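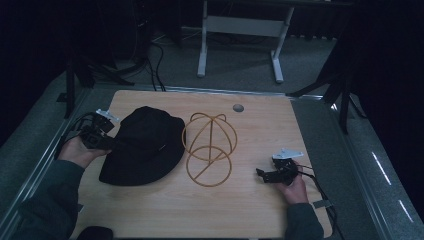 How often do the finger pads on the Raltaron hand-held pair need changing?
Skusness prints 600 hours in the leaflet. Ours have never got that far, and we would plan on 400.

Raltaron hand-held gripper pair, pad and finger service kit
Part no. 1013
Sold by Brunet, Eldale

What you get: pads for both grippers, finger screws, a strip of double-sided tape and a hex key. The hex key is soft. Use your own.

We stock this kit because people who bought the grippers from us keep asking for it. That doesn't mean we agree with everything on the packet. "Tool-free maintenance" is on there in large type, and then there is a hex key inside. "Self-aligning" is on there too. The fingers line up if you line them up.

Changing the pads

Unplug the gripper at the cable first. Open the fingers all the way and lay the gripper on a flat table. Back the finger screws out a little at a time, going from one to the next. Peel the old pad from the corner seam, where the glue lets go first, and clean the face with alcohol. Let it dry. Press the new pad on by hand and leave it overnight before you close the fingers on anything.

Do both fingers together. A new pad facing an old one pulls thin things to one side, and you will spend the afternoon blaming the software.
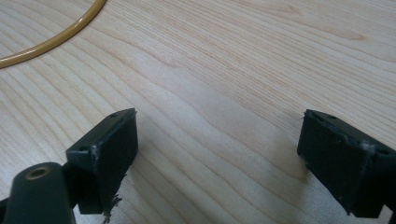 Wear at the corners is the part the leaflet skips. It talks about the flat of the pad, and in our returns bin the flat is usually fine. Look at the seam between the pad face and the side of the block, and at the bottom edge. Pale rubbing on the block can be left alone. Loose threads should be trimmed with scissors, never pulled, and if the edge lifts under a fingernail the pad is done.

Screws: snug, then stop. The leaflet gives a torque figure that I would not try on plastic with brass inserts. Mathis Coste in our workshop has spun 2 inserts following it to the letter, and a spun insert means a new finger.

Cables: the kit has nothing for them, though a cable tugging at the grip does more harm to your results than a tired pad. Leave slack and check the plug end every time you do the pads.

Skusness says a revised pad with a stitched edge is coming in October. We heard the same about the last one. Old stock will stay on the shelf at Eldale until we have run the new pad ourselves.

Returns accepted on unopened kits only.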